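Good practice corner: new house rules for recording on the small-arm benches

From April, all teams who record demonstrations on the small-arm benches at Rindia and Plerken follow the same short set of rules. Until now each site had its own habits, and this made trouble when we put the recordings together. In the last check we went through 2078 episodes, and 408 of them had to be put aside. Most of these were good robot work. The problem was that the notes did not say clearly what the operator wanted to do, or when the task was finished.

The rules were written by the Clidon bench group, with comments from Kanaujia, and they fit on one page. We give the main points for those who have not read it yet.

Write the end state before you start. "Bread in toaster" is not enough. Say if both slices must be in, how deep, and whether the gripper must be open and away from the object at the end. Two people reading the sentence should stop the recording at the same moment.

Name objects by the shared list. The list now has 47 names. If your object is missing, ask for a new name and wait for the answer — please do not choose the nearest one. A toy slice is "toy bread slice", never "bread" or "toast".

Keep failed tries. A dropped object or a missed slot is marked as failed and stays in the set. Deleting it makes our success rate look better than it is, and the people who use the data later cannot know this.

Check the wrist view before each session. The finger tips and the contact point should both be visible when the gripper is closed on the object. If the camera has moved, correct it and write this in the log.

Hands stay outside the marked area while the arm is enabled. This rule is old, but it was missing from the Plerken sheet. It is valid also for small plastic props and at slow speed. To move an object, first disable the arm, then reach in.

Stop after 8 failed tries in a row. Take a break, look at the set-up, and start a new session number when you continue.

The toaster task is the first one to be written fully in the new form, and we suggest to use its sheet as a model for your own.
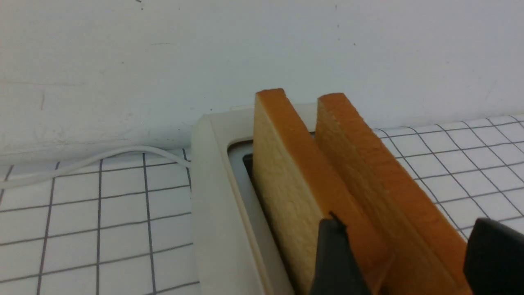
Toaster task, wrist view: two toy bread slices in the slot, with the gripper fingers on either side.

For this task the sheet asks for one more thing. The operator must note if the slices are handled one by one or as a pair, as these are counted as two different tasks. Older recordings without this note can still be used for practice, but not for the comparison between sites.

The page is in the shared folder under "Bench rules", and a printed copy should hang at each bench. Comments are welcome until the end of the month — send them to the Clidon bench group, with the rule number in the subject line.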